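Junpei Kaneko runs fragrance development at Daltura, which makes room scents and drawer sachets for gift shops. He tests each blend for throw, meaning how far the scent carries from an open dish, and for how quickly it fades.

"The top notes go first," he says. "Citrus is weak by Wednesday if you fill on a Monday. We fix it with orris root, ground coarse – fine powder clouds the glass."

The September trial covered 172 dishes in two blends, Stirkard and Bruveden. Stirkard, the heavier one, kept its clove base longer. Kaneko prefers Bruveden but admits it costs more to make. 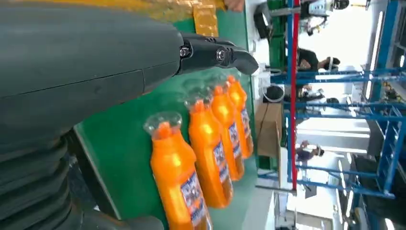

Refresher oil is sold separately. "Four drops, then stir," Kaneko says. "People pour it. Then the petals clump and the oil marks the shelf." The first order was 1,284 units, and the label now gives the dose in larger type.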